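Keeping your papers for a public meeting in order

When our district of Durnulia wanted to leave the Rivas school board and make its own, I went to almost every hearing. After the second one I had papers in each corner of the kitchen. These habits helped me.

Write the date of the meeting on the first page, top right, before you leave the hall. At home you will not remember it.

Keep one folder for the official documents and another for leaflets. Both sides print a lot, and after a month they look the same.
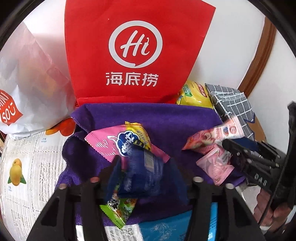 For the budget pages I use a ring binder with five dividers. A thick audit report of 277 pages does not fit in it - split it by chapter and put a clip on each part.

If you want to speak, copy your notes in big letters on a card. Two minutes is roughly 200 words, so practise with the kitchen timer.

Petition sheets must stay flat and dry. I put them between two baking trays, and it works very well. Old leaflets I throw away in May, after the vote, but the minutes I keep.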